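December 30, 2024

Home for the break, legs still sore, and finally sitting down to write some of this out!

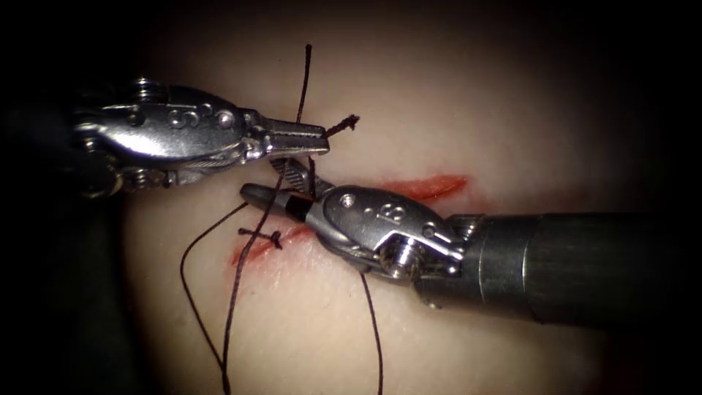 Two instruments over a suturing pad with a red cut running across it.

So, the alumni game. I'd been looking forward to it since May, when Coach first floated the idea of getting the old Cludel girls back together to play the current U-19s, and it was even better than I'd built it up to be. The field at Vusunstead was hard as a parking lot and the wind came straight down the long side, so every goal kick in the first half went out for a throw. I loved it anyway. I had my old number back, and the shirt still smells like the equipment closet.

Ye-ji Wi started next to me in midfield, same as when we were sixteen, and within a minute she was yelling at me to tuck in. She has gotten so good! She's had two seasons at Lynch now and you can see what it's done for her. She used to take three touches on everything and now she takes one and she's gone (I kept passing to where she'd been). She says they do a drill up there with two tiny goals placed back to back in the middle of the box, and you have to play all the way around them before you're allowed to score. I'm stealing that for summer camp.

We went down early on a corner. My runner, my fault. The kids are FAST. Their left back, who I'm pretty sure I babysat, went past me so many times that I started cheating ten yards over and she just cut inside. At the half Coach gave us the old talk, word for word, with the water bottle in his hand, and half of us were mouthing along.

I'd told myself I'd be happy with 70 minutes on this ankle. Then in the 74th Ye-ji won a ball she had no business winning, looked up, and put it over the top for me, and I hit it on the bounce with my left. My LEFT. It went in off the post and I ran the wrong way to celebrate, toward the kids' bench. 1-1 and that's how it ended, and I have been replaying it in my head all evening.

Pizza at Nutura after, long table in back. Lots of talk about who is staying put and who is thinking about the portal. I said I'm staying and it felt good to say it out loud. I know I only started 6 games this fall. But the last one, at night, with around 2000 people making noise, I wasn't nervous at all, and that never would have happened last year. I want to find out what a whole season of that feels like.

Things to do before I drive back: new studs, call the trainer about the ankle, get Mom's cooler out of Ye-ji's trunk. She wants to run the hill behind the middle school tomorrow at eight. I said yes before I thought about it. Setting two alarms and putting my shoes by the door.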